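Plaren presents the Elter 44 macro lens

Plaren today presents the Elter 44, a compact macro lens for photographers who like to work close to small subjects such as insects, coins and flowers. It was developed together with the optical workshop Sterken. The manual focus ring turns slowly, so that small corrections are easy to make. The shortest working distance is 20 cm.

The first series is limited to 2,000 pieces. Of these, 200 will come with a leather case made by Bouazza. Orders are possible from March at selected dealers, and a lens hood is included with every lens. 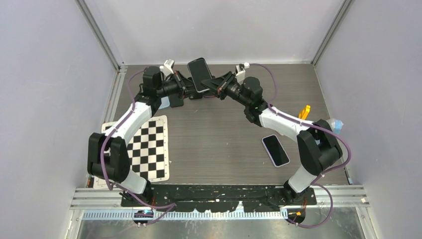
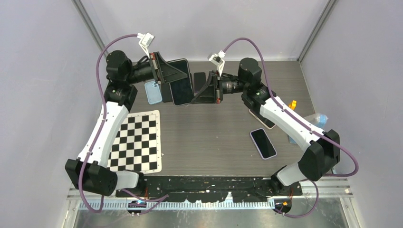
Two robot arms over a tabletop, in both pictures. Free for editorial use.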